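3.2 Collection of demonstrations with the hand-held gripper
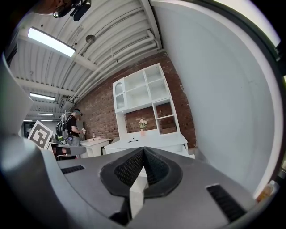 Demonstrations were gathered without a robot arm. Each operator held the gripper directly and performed the task by hand, and the gripper's own camera supplied the only video used in training. This follows from the aim stated in Section 1: a policy learned from what the tool sees should depend as little as possible on which arm later carries the tool.

Three operators contributed to the Turnville set. Each completed a short familiarization period, the data from which were discarded, and then recorded episodes in blocks separated by rest breaks. Operators were told the goal of each task but were given no prescribed path or speed. After filtering, 369 episodes were retained.

Every recording block began with a mapping pass. The operator moved the gripper slowly through the workspace, tilting it upward and to both sides, so that ceiling, walls and furniture were all covered before any object was handled. The resulting map was held fixed and each episode in the block was localized against it. Where localization was lost for more than a few consecutive images, the episode was cut at the point of loss if the grasp had already been completed, and otherwise rejected. Most rejections arose when the gripper was brought close to a plain wall or cabinet face, where few features could be tracked.

Fiducial markers served to fix the scale and orientation of the map. A square marker board is visible at the left of Figure 3, above a gray table surface. Markers were not masked out of the training images. We considered masking, but in early trials with the Feseo set the masked regions were themselves a regular visual pattern, and a policy trained on masked images performed no better than one trained on the originals.

Figure 3. View from the gripper camera during collection. The two padded fingertips meet at the centre of the circular image, with part of the workspace and a person in a black T-shirt visible behind them.

The wide field of view has two consequences for the data. First, the fingertips remain in sight at nearly all gripper orientations, so the opening width can be estimated from the image and checked against the recorded width. Second, much of the background enters every episode, including lighting, wall surfaces and people. We did not clear bystanders from the workspace. A policy that is to run in an occupied room should be exposed to background motion during training, and removing people from view would have made the collected images less like those met at test time. Faces were blurred automatically before release, and a manual check was made of the episodes in which the detector reported low confidence.

Ceiling fixtures caused some variation in exposure. When the gripper was tilted upward, automatic exposure reduced the brightness of nearby objects, and the change persisted briefly after the camera was levelled. Exposure was therefore locked in all blocks recorded after April. The earlier blocks were kept, and brightness was randomized over a wider range when sampling from them.

3.3 Segmentation and labelling

Raw recordings were divided into episodes using the gripper width signal. An episode opens at the first sustained motion after a rest and closes when the fingers return to rest following a release. Recordings with repeated grasp attempts were not divided further. Corrective motions of this kind were rare in the Jernlow set, where operators had been asked to restart after any failed grasp, and the policy trained on that set seldom recovered from a missed object.

Each episode was given a task label and a binary success label by one annotator. A second annotator labelled a subset independently, and disagreements were resolved by discussion. Nearly all concerned whether an object placed near the boundary of the target area should be counted as a success. The rule adopted was that the full base of the object must lie within the boundary at the final image. The Ramalho set was relabelled under the same rule before the comparisons in Section 4. Annick Carrier carried out the relabelling.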